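Consuelo had 30 minutes before the bus and a room full of blunt pencils. Three sharpeners on the table, her mother's cup still out on the napkin. Shavings drawer first — always the drawer first, Mama said, or it spills in your lap.

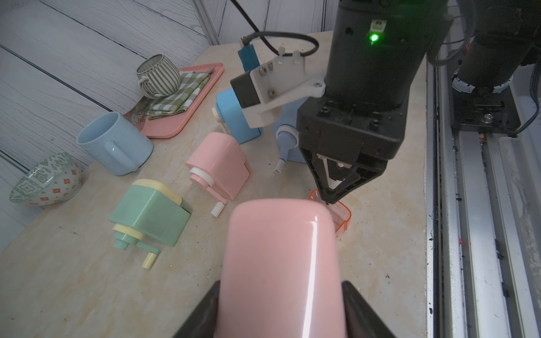
Pink, blue, mint. The cup stays put.

Aishwarya was moving to Beaulieu in January. No letter since. Consuelo had started one, stopped, started agian. What do you even say? Sorry about the money. Come back.

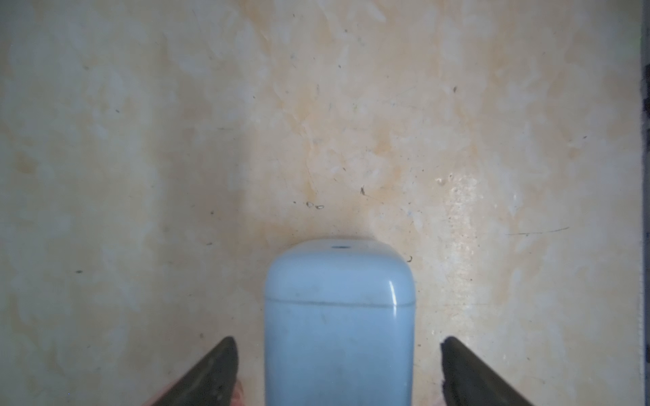

The letter wouldn't get written tonight, she knew that allready. Coat, keys, shoes. She looked back once — the little light blue case on the marbled top, smudged, lid shut. Aishwarya's blue. She left it there and ran.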